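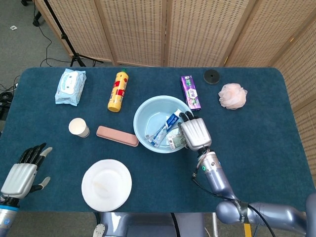 Handout 4: Lettering and Layout for Greeting Banners and Cards

Print Design for Small Occasions, Starnmont Evening School
Tutor: Tekle Beyene

Last week we talked about paper, so this week we get to the part I love most: putting words on it! Keep this handout next to you while you work on the retirement card, and bring it back for the second half, when we go large.

1. Start with the message

Write the whole message out by hand before you open any software. Say it aloud. "Happy retirement, from all of us in the office" takes one breath, and it will fit on one banner. If you run out of air halfway through, your reader will too. Circle the two words that matter most. Those get the big letters, and everything else can shrink to make room for them.

Names need special care. Get the spelling in writing from someone in the family, accents and all, and check it again after you have placed it in the layout (I once printed a very handsome christening banner with the baby's middle name wrong, and had to do the whole thing over on a Sunday night).

2. Choosing letters

We have been using Roman as our base style, meaning upright letters with small feet at the ends of the strokes. It reads well on cards and looks lovely for weddings and anniversaries. For banners, thicker strokes are easier to read from across a room. Thin strokes vanish once you step back, so try your letters at full size on scrap paper, pin them up, and walk to the far wall.

Two styles on one piece is plenty. A script for the name and a plain style for the rest is a pairing you can use again and again, and it still looks fresh with a new color. Please don't set a script in all capitals. The letters were drawn to join up, and capitals in a row turn into a tangle of loops.

A bit of history, for those who asked: the sample alphabet I pass around in class is traced from a writing master's copybook dated 1698. Look at how wide he made his capital M! You are welcome to trace it, and several of you have already made beautiful place cards from it.

3. Spacing

Spacing is where a homemade banner really starts to shine. Letters with straight sides, such as H and I, need more air between them than round ones like O and C. Pairs such as AV and LT leave a big hole, so tuck them closer together. Squint at the line. If dark clumps or pale gaps show up, nudge the letters until the gray looks even.

Leave a margin on a banner at least as tall as half a capital letter. If you are adding grommets or ribbon holes, mark those first and lay the words out between them.

4. Color and contrast

Dark on light is the safe choice, and light on dark can be gorgeous if the strokes are heavy enough. Yellow letters on white paper will disappear by lunchtime in a sunny hall. Print one letter in each color you are thinking of and look at them all in the room where the piece will hang, if you can get in there.

5. Folding a card so the words end up the right way round

Make a dummy! Fold a plain sheet exactly as the card will fold, write FRONT, INSIDE LEFT, INSIDE RIGHT and BACK on the 4 panels, then open it flat. You will see at once which panels share a side of the sheet. Keep the dummy on your desk until the last copy is printed.

Score before you fold, with a bone folder or the back of a butter knife. Heavier stock cracks along the fold if you skip this, especially where there is solid ink.

For next time

Finish the retirement card and bring two printed copies, one folded and one flat. Sketch a banner for an occasion of your own choosing, with the two main words circled. Large banner paper is in the cupboard under the window, so take what you need and sign the sheet.

The showing of finished work is in April, and family and friends are welcome. Start thinking about which piece you would like on the wall.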